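Category: Home & Trade Skills > Textbooks > Worktops and Surfaces

Chapter 4
Stone in the Kitchen

What you need before starting: Chapter 2 (measuring up) and the bit on edges in Chapter 3. If you skipped edges go back, we use the terms straight away.

Stone worktops. Heavy, cold to lean on, dear. People want them anyway. This chapter covers marble first, then granite, then the man-made slabs, which get their own section at the end as the rules are different. Slate is left for Chapter 5.

4.1 What marble is

Limestone that has been heated and squeezed underground until it turned to crystal. The veins are other stuff that got in: clay, iron, sand. Grey and brown veins are common, green less so. Pure white is the exception and you pay for it.

Main thing to remember. Marble is mostly calcite, and calcite reacts with acid. Lemon juice, vinegar, wine, some bathroom cleaners. The acid eats a little of the surface and leaves a dull patch called an etch. An etch is not a stain. A stain is colour that has soaked in, an etch is stone that has gone. Students mix these up every year and then try to bleach an etch, which does nothing.

Marble is also soft next to granite. A steel knife will mark it. So will grit under a pan, if the pan gets dragged.

4.2 Choosing a slab

Go to the yard. Do not order from a sample the size of a biscuit. The Drellar yard keeps its slabs upright in racks so you can walk between them, and most decent yards do the same. Look at the whole face, wet a corner with a sponge, look again. Wetting shows up hairline cracks and gives a fair idea of the polished colour.

Check the thickness at both ends. Check the back for mesh, which may mean the slab was weak enough to need holding together. Ask. Then write the slab number down yourself, dont rely on the yard to do it.

For an island you often need stone for the front as well as the top. Work this out before you pay. On the Zason job, used as our worked case later in the chapter, the top was 900 mm deep and the fitter forgot the front panel untill the slab had been cut. The second slab came from a different block and never matched.

Light matters too. A top catches light from above and an upright face doesn't, so the same stone can look a good deal darker on the front. 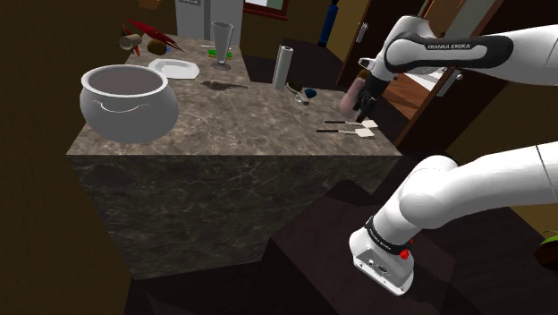 4.3 Sealing

A sealer goes into the pores and slows liquid down. It does not stop etching, whatever the tin says.

Test first. Put a few drops of water on the stone and leave them for 19 minutes. If the stone underneath has darkened, it needs sealing. If not, leave it alone for now and test again in the spring, say May.

To seal: clean, dry overnight, wipe on thin, wait as long as the tin says, buff off everything left on top. Leftover sealer dries to a smeary haze and is a pig to shift. Do a small patch behind the tap before the rest.

Polished marble takes up less than honed. Laur and Vetari, the two honed finishes in the chapter table, both drink the first coat, so allow for a second.

4.4 is on cutting and needs the full safety sheet read beforehand. Stone dust harms lungs. Wet cutting and a proper mask, every time, even for one short cut.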